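Putent Kitchen Recording Kit

Hello, and welcome to the page for our biggest seller. I put these kits together in Blackburn and I answer the emails too, so if something on this page doesn't make sense, write in and I'll put it right.

The Putent kit is for people who need examples of everyday kitchen jobs to train a robot on. You bring your own arm, we supply everything that turns a session of moving it about into a tidy set of recordings: an overhead camera and its mount, a small camera for the wrist, the cables, a foot pedal and the Fosico recording software (one licence, no yearly fee, hooray). Press the pedal to start an example, press it again to stop, and hold it down for two seconds if you made a mess of it and want it thrown away. I use that last one far more than I'd like to admit!

Both views are saved together with the arm's joint positions and the gripper opening, all on one clock. We went round and round on this in the early versions, when the wrist view lagged a touch behind the overhead one, and you really could see it in the way a trained arm dithered before closing on things. That's sorted now.

Drawers and handles are what I get asked about most, so we do a lot of our own recording on them.
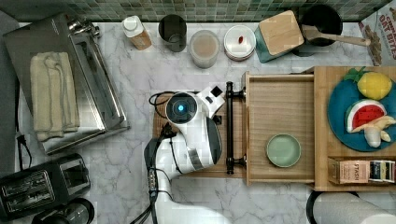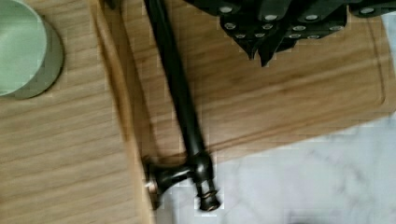 My advice for handles is to vary the starting point more than feels sensible. It's very easy to fall into a rhythm and record the same neat approach over and over (I did 29 of those in a row once, all but identical, and they were next to useless). Come in high, come in from the side, start with the drawer half open. Move the crockery round between goes as well. If you fumble and recover, keep it - those are some of the best examples you'll get.

The Drundora project, which has been using the kit since December, sent back a set of 1,810 examples, and only 11 were rejected by the checker for missing frames. I was very pleased with that.

What's in the box
Overhead camera with clamp and arm
Wrist camera with bracket
Foot pedal
Cable set with clips
Fosico licence card
Printed setup guide

The overhead clamp needs a solid shelf or rail to grip. Plasterboard won't do. If your arm isn't on our bracket list, send me the flange drawing and I'll tell you whether an adaptor is possible - usually it is, and it adds a week or so to the order.

Price is £611 with UK delivery included. The wrist bracket can be bought separately if you snap one, and spare pedals are back in stock.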